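Sim bench, gripper and camera comparison, May

Back on the Lorkitow build after Ekkachai merged the contact changes. Goal for this session was to run the parallel jaw on the produce-and-plate layout and decide whether the side camera is worth keeping. Plan was 72 episodes per finger setting, two settings, same seed list for both. Started with seed 744 because it gave us trouble last time.

Finger setting A is the stock friction value. Setting B is the softer pad model Ryota Ebihara wrote up for the Dranen work. B holds rounded items better at low closing force but the solver slows down a fair bit, and I had to drop the step size to stop the fingers jittering at contact.

Left all the grocery items at their default masses. The carton is still too light for its size - needs fixing in the asset file before anyone quotes a number from it.
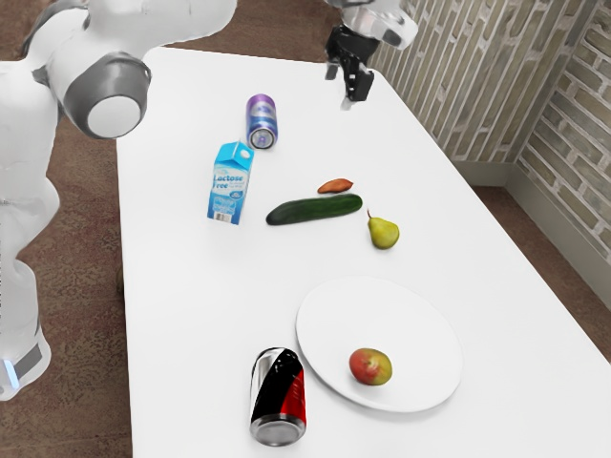
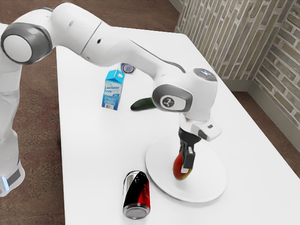
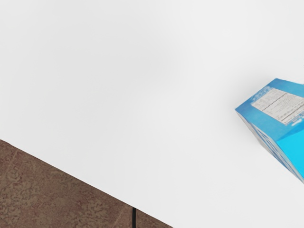
Camera side of things. The policy takes two views at the moment and I want to know what it loses with one. Ran a short ablation with the second view blanked: 14 episodes, setting B only. Approach was much the same, but release height wandered and it let go early more than once. Not enough runs to say anything firm. I'd keep both views until we've tried a different mounting angle.

Render time is the other cost. Turning shadows off speeds things up, but Ryota reckons the colour shift will hurt us later, so I've left them on.

To do:
- rerun setting A with the smaller step size so the comparison is fair
- fix carton mass
- ask Ekkachai whether the closing force limit is per finger or total
- move the logs off the Flistbridge drive, it's nearly full again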